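How to hem a twill curtain by hand (no machine, one evening)

Tuesday, by Flor Mosquera 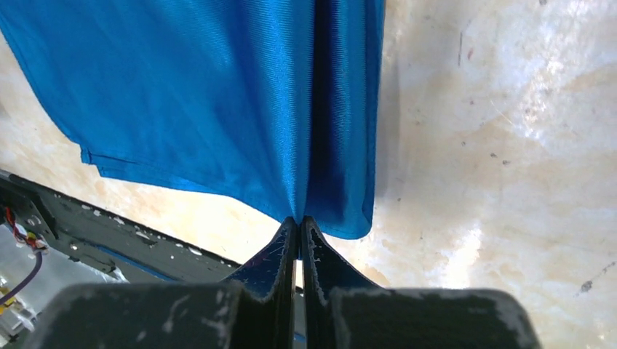
Sheyla Ríos wrote in to say she skips the washing step and has never had a panel shrink. Fine, but mine did, more than an inch, and it was the good one. Wash first. Hot if you'll ever wash it hot.

What you need: sharp needle, thread one shade darker than the cloth (lighter shows), pins, iron, a tape measure, chalk. Polyester thread is ok.

1. Wash, dry, press. Press on the wrong side, twill goes shiny if you bear down on it.

2. Hang it up before you measure. Overnight is best. Cloth drops. Two panels off the same bolt can drop differently, so do both.

3. Mark the floor line with chalk while it's still hanging. Half an inch off the floor for me. Zoila Arango likes hers puddling, in that case add 3 inches and ignore me.

4. Take down. Fold up 1/2 inch, press. Fold again 3 inches, press, pin every hand width. Pins go in at right angles to the fold.

5. Corners. Open the fold out, trim the inside layer only, fold back. Don't trim the outer layer!! If the bottom hem sits lower than the side hem you'll get a little step there, unpick and shift it over before you sew.

6. Slip stitch right to left. Needle picks up one or two threads of the front, then runs inside the fold for 1/2 inch. Dont pull tight. Tight thread = puckers, and on a plain color you see every one.

7. Knot off every arm's length so one snag doesn't take the whole hem out.

8. Steam and rehang. Check the level by the window in teh morning, lamp light hides things.

A 100 inch wide panel takes me an evening. Longer if it's velvet, but velvet is a diffrent page.

Weights: optional. Drop one in each bottom corner before closing it up. Coins work but they rust the cloth eventually, some of them.

Next up, pinch pleats.

Contact: Westura Sewing Notes | © Flor Mosquera | Back to top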